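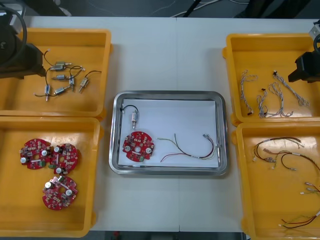 Xiomara Szabo wants to know why I bother sorting parts into bins at all when I could keep everything in one big box like a normal person. Fair question! Settling in with my coffee to answer it properly, so this is going to be a thread.

Home Explore Notifications Messages Lists Bookmarks Profile More

One big box is exactly how I started. Solenoids, boards, screws, the lot. And solenoids have those skinny lead wires that go looking for each other in the dark, I swear. You reach in for one and lift out a whole family.

So the yellow bins were the first thing I ever bought for the bench that wasn't a tool. Solid yellow, open top, nothing clever about them. I wanted a color where a silver part and a black wire both show up right away, and yellow does it for both.

Solenoids go in the top left and the round red boards go right under them. I've tried it the other way up and I kept reaching for the wrong thing for weeks, so back it went.

The boards come from Orkine and I'm very fond of them. Round, red, notched around the edge, a hole in the middle. They look a bit like something you'd hang on a tree. Handle them by the rim, please – I'm begging you – and keep your thumbs off those little green parts.

I only put a few boards out at a time. The rest stay in their bags on the shelf until the bin is low. When there's a deep pile you start digging, and digging is how you scratch a board. Ask me about April. (Don't ask me about April.)

Now the steel tray in the middle, which is my favorite thing on the whole table. It's a plain one with a rolled rim, from the kitchen supply place in Merkside, and it cost me 12 dollars. Best 12 dollars in the shop. 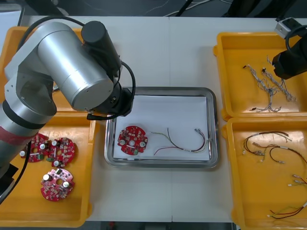 Somebody in the replies says the paper in the tray is a waste and I should just wipe the steel down between jobs. I hear you, I do! But I've gone both ways on this and the paper stays.

Steel is shiny and small parts disappear on shiny. White paper and a red board, you can find that from across the room. Also things skate around on bare metal every time you bump the table, and I bump the table a lot.

Plus I can write on it. Batch number in the corner, a little arrow if a wire has to come out to the left, a note to myself about lunch. When the job's done I fold the sheet up and it goes in the folder with the order.

The rule for the tray is that only the stuff for the unit you're building goes in there. No spares, no tweezers, no "I'll just put this down for a second." I break that one more than anybody.

A couple of you asked about the table. It's white, two sections pushed together, so there's a seam down the middle. I like to park the tray right over it. Tiny screws love a seam.

Bins get emptied and wiped before a different part goes in, every time. I skipped it once with the Gostham order and spent 90 minutes matching up leads that I could've kept apart with a paper towel.

Next up I want to sort out labels. I've been using masking tape and it curls. If you've got something that peels off yellow plastic without leaving goo behind, tell me in the replies and I'll try it on the next batch of boards.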